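How a Practice World Teaches a Robot Arm

The Ploltum club meets in July, and its members are between 9 and 13 years old. Their project this year is called Stonar. The goal is to write a program that tells a robot arm how to pick up an object and put it on a shelf. Most of the work is done in a simulator.

A simulator is a computer program that imitates the real world. It stores the size, shape and weight of each object as numbers. It then uses rules about motion to work out what happens when objects touch. A picture made by a simulator is called a render.

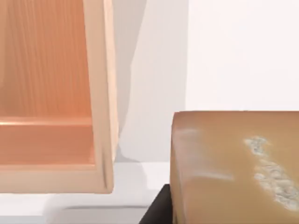
A render from the Stonar project, with an open box at left and a tan block at right.

The computer draws shadows too. To do this, it follows imaginary lines of light and checks whether something is in the way. Where a line is blocked, the surface is drawn darker. Shadows matter in this project because a program that looks for edges can mistake the edge of a shadow for the edge of an object.

Step 1: Describe the target

"Put it on the shelf" is a clear instruction for a person. A robot needs more. The club's shelf is divided into compartments, so the program must be given the position of one compartment, written as three numbers. The first number is the distance left or right. The second is the distance forward or back. The third is the height. Together they are called coordinates.

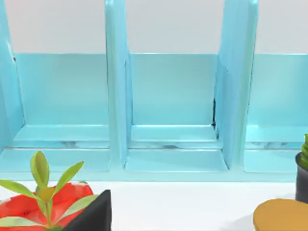 Height is the number that causes the most errors. If it is too low, the object hits the front lip of the compartment. If it is too high, the object is dropped and may tip over. Members correct the number a little at a time and run the program again after each change.

Step 2: Plan the path

A robot arm has joints, as your arm does. Each joint can turn only so far. The part at the end that holds things is the gripper. The program has to find a set of joint angles that brings the gripper to the right place, and then a path that does not bump into anything on the way. This is called motion planning.

The club uses a planner named Baran. It tests many possible paths and throws out the ones that cause a collision. In one run it tested 3,796 paths and kept 17.

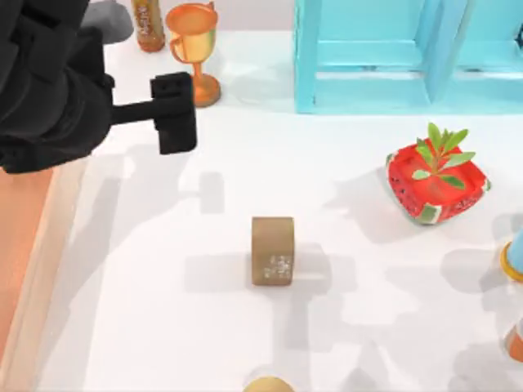 GRUNIS, July

Step 3: Test, change, test again

One good run does not prove that a program works. The objects may have been in an easy arrangement. For this reason the simulator moves them to new positions before each test. The club has completed 1,394 tests so far. In 672 of them, the object ended up in the correct compartment.

The other tests are sorted by type of mistake. The three types are "missed," "dropped" and "bumped." Urszula Kaczmarczyk, who teaches the class, asks each team to choose one type and work on that before starting another. Changing several things at once makes it hard to tell which change helped.

Words to know

Coordinates: numbers that give a position.
Gripper: the part of a robot that holds objects.
Joint: a place where an arm can bend or turn.
Render: a picture calculated by a computer.

Try it at home

Place a cup on a table. Ask a partner to close their eyes and pick it up using only your instructions, such as "move your hand left two inches." Write down each instruction. Move the cup and use the same list again. Then decide which instructions have to change.

Related
What Is a Sensor?
How Computers Draw Light
Why Robots Have Joints
Start a Robotics Notebook
Ploltum Club: Questions from Parents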